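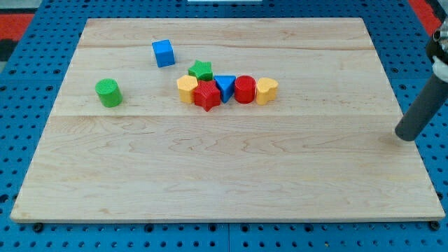
Fig. 1. The Vivness bench: shape blocks on the maple board, arm at the right.

Home Modules Handouts Labs Contact

Vustska Robotics Project, Handout 7: Picking Things Up

By now your arm can wave. Lovely. This week it has to do some work.

The task is to take one named block from the board and put it down in the clear area at the front, upright. Start with the blue cube or the green cylinder, which stand apart from the rest. Teams who go straight for the red star, wedged in between the yellow hexagon and the blue triangle, are showing great courage and will be marked accordingly.

Before you run anything:
- Load the Ramalho settings file. The one called final_final2 is older.
- Cap the speed at 40 per cent.
- Check the hover height above the board. The board has no sense of humour and neither does the lab budget.

Marking is out of 70. Full marks for a grasp need the right block, lifted cleanly, with its neighbours left where they were. A heart nudged sideways loses points even if you meant it.

Colour alone won't tell your code which block it wants. There is a red star and a red cylinder, and last January one team's program chose between them by alphabetical order. It was consistent, at least.

Write up your failed grasps as well as the good ones. The Grukov log from last year runs to 3,158 attempts and is the most useful thing on the shared drive, mainly for the failures.

Logs are due by 4 pm, before the next lab.

Share 7 Comments 0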